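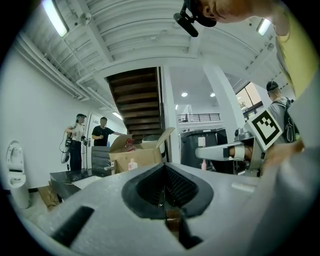 Figure 6.1. Handheld demonstration in a shared work area, seen from a camera mounted on a gripper tool. A robotic arm carrying a fiducial marker is visible across the room.

Chapter 6
Teaching by Demonstration

6.1 Introduction

The programs in Chapters 2 through 5 were written by an engineer who knew the task in advance. Each motion was given as a target pose or a force limit, and the controller carried it out. This works well when parts arrive in the same place every time. It works poorly when the objects vary in shape, when they are piled in a box, or when the person who understands the task does not write code.

Teaching by demonstration takes a different starting point. A person performs the task, the motion is recorded together with what the sensors observed, and a policy is fitted to the recordings. The policy maps an observation to an action. The quality of the result depends on the learning method, which is covered in Chapter 7, and on the recordings themselves, which are the subject of this chapter.

After working through the chapter, the reader should be able to choose a demonstration method for a given task, set up and check the coordinate frames involved, write a recording procedure that an operator can follow, and decide which recordings to discard.

6.2 Three ways to show a task

Kinesthetic teaching. The operator takes hold of the arm and moves it through the task while the motors compensate for gravity. Joint positions are read directly from the encoders, so every recorded pose is one the arm can reach. The operator's hands and body are often in the camera view, and two-arm tasks are awkward for one person. Fine finger motion is hard to show this way.

Teleoperation. The operator moves a leader device, and the arm follows at a distance. The leader may be a smaller copy of the arm, a pair of tracked controllers, or a joystick. The camera images match those the policy will receive later. Delay and the lack of touch feedback slow the operator down, and contact tasks suffer most.

Handheld tools. The operator carries a gripper that has the same fingers and camera placement as the one on the robot, and does the task directly. No arm is needed during recording, so a tool can be taken to wherever the objects are. The path of the tool must be estimated from its own sensors or from external tracking. Nothing prevents the operator from making a motion that the arm cannot repeat - a fast wrist turn, or a reach beyond the workspace - and such recordings have to be found afterward.

In Figure 6.1 a standing person holds a gripper device of the handheld kind. Note how much of a tool-mounted view is taken up by the body of the tool. This region carries little information about the task and is commonly masked before training, but the part that shows the fingers or the contact area must be kept.

6.3 Frames and time

A demonstration involves at least four coordinate frames: the world, the camera, the tool, and the object. With kinesthetic teaching, the transform from the robot base to the tool follows from forward kinematics. With a handheld tool it has to be measured.

A fiducial marker is a printed pattern of known size. From one image of the marker, a calibrated camera can compute the pose of the marker relative to itself. The marker on the arm in Figure 6.1 is mounted on a square panel. Flatness matters, as a bowed panel shifts the estimated corners and the error grows with distance. Accuracy also drops when the marker is seen nearly head-on, where small changes in tilt barely change the image.

All streams must share one clock. Suppose a tool moves at 3,000 mm per minute and its images are stamped 80 ms late. The tool travels 50 mm per second, so each image is paired with a pose 4 mm from the correct one. An error of this size is harmless when dropping an item into an open bin and fatal when inserting a connector.

6.4 The recording procedure

The running example in this chapter is the Curkodora task set, in which small packaged goods are moved from a box to a bin. The Manninen task in Section 6.6 adds a second arm.

Before recording, the operator checks the camera lens, closes and opens the gripper fully, and holds the tool still for about 7 seconds so that the inertial sensor bias can be estimated. Each demonstration begins and ends at a marked rest position. The operator moves at an even pace and does not pause to think with the tool in the air. A policy trained on such pauses tends to reproduce them.

Start conditions should be varied on purpose. If the box is always in the same spot, the policy may learn the spot and ignore the box. Lighting deserves the same care. A large window gives a room a different appearance in the morning and the evening, and both should be represented in the set.

Failed attempts are labeled at once, by the operator, with a button or a spoken mark. Sorting them later from video is slow and less reliable. A failed grasp followed by a successful second try is kept under a separate label - its use is discussed in Section 6.5.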